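Tikus hand-held gripper plans are out, and you can build a pair at home

For release in July
Zastanbridge

Hi, I'm Mahlet Bogale, and after a long stretch of evenings at the shared workshop on Brernesach Lane I'm putting the full build plans for Tikus out into the world. Tikus is a two-finger gripper you hold in your hand. It's the front end of a robot without the robot behind it! You pick things up with it the way you'd like a machine to pick them up someday, and what it records along the way can go toward teaching an arm to do the same job.

I build things at home because I like building things, and I wanted something that could deal with laundry. Laundry is the chore I'd hand over first. Blocks and cups are fine for a demo, but a sock changes shape every time you look at it, and a sweatshirt is worse (sleeves!). So from the first sketch I had clothes in mind, and that drove almost every choice in the design.

The release covers the printed parts, the bracket, the wiring sheet, a shopping list and a build guide that I've rewritten more times than I want to admit. The parts for one gripper cost me 119 dollars, not counting the spool of filament I ruined in my first week. There are 19 printed pieces. Most of them are small, and a few of them will make you say a bad word when you clean off the supports, so go slowly with those and keep a flat needle file handy.

The fingers

I went through a whole drawer of finger shapes. My early ones were solid and stiff, and they held a wooden spoon beautifully and dropped everything made of cloth. The current ones have an opening cut through them, which lets them give a little when they close. I print them in yellow so I can find them against a dark shirt or a messy table. Print yours in whatever you have, though I'd stay away from black if your housing is black too.

They mount on a bracket with plenty of slots in it, more than you need on day one. I was stubborn about that. You will want to move the fingers, and you will want to do it without printing the whole front end over again. Set them parallel to begin with, close them on a piece of paper, and check that it pinches evenly from top to bottom before you tighten anything for good.

The workshop

I couldn't have done this at my kitchen table alone. The Brernesach workshop is one long room with two printers, a drill press and a very loud extractor fan, and people there are kind about lending tools. Most of the clever bits in Tikus came from somebody looking over my shoulder and asking why I was doing it the hard way. The trigger spring is a good case. I had a lovely complicated lever thing going, and it got replaced in one evening by a spring out of a pen-sized spare parts box.

The name of the trigger assembly in the files is Tănase, by the way, in case you open the folder and wonder. I name subassemblies so I can keep them straight in my notes, and that one stuck.

What I'd tell a first-time builder

Print the housing first. It takes the longest, and you can sort your screws while it runs. Put the label on last, after you've wiped the plastic down, or it'll peel up at the corners within a few sessions. Don't glue anything until you've held the gripper for a good ten minutes and found out where it rubs. Mine rubbed right at the base of the thumb, so the handle in the released files is rounder there than it used to be.

And practice with real stuff from your own closet. Start with one thick sock, then go on to something big and floppy. Your wrist learns a lot in the first hour, and you'll start coming in at an angle without thinking about it. I keep a notebook of what slipped and what didn't, and I'd love to see other people's notes too.

Where to get it

The files are free for home builders, schools and shared workshops. Change them, break them, send me the better version. If you want to build alongside other people, I'm running open evenings at Brernesach through the summer, starting at 7 p.m., with the printers on and the kettle too. Bring a laptop if you have one, and bring some laundry!

I'm happy to talk to reporters, teachers and anyone who has a half-finished gripper and a question. I can also put together a loaner set for a classroom in the Zastanbridge area if you give me a little notice. Write to Mahlet Bogale, care of the Brernesach Lane workshop, Zastanbridge, and put Tikus on the envelope so it lands in the right tray.

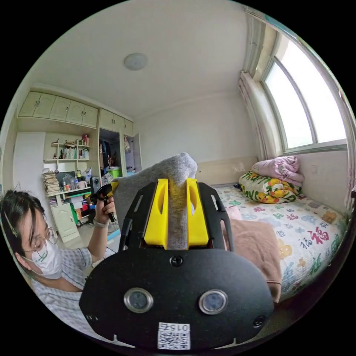
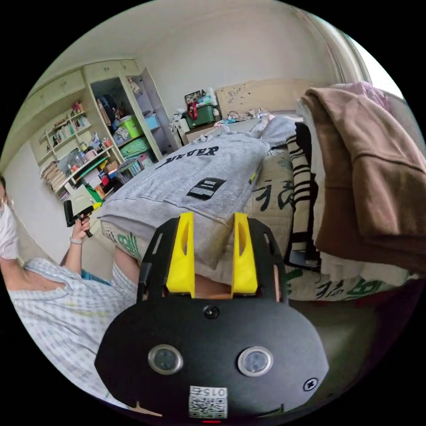 Filed under: Home Robotics / Maker Projects

A gray knit sock in the yellow fingers, and a gray sweatshirt spread out on the bed with more clothes beside it. Sweatshirts are next on my list for the build guide, with a page on hems and a page on sleeves, and I'll add both to the same download when they're ready. If you've already printed the fingers you won't need to print them again for that update.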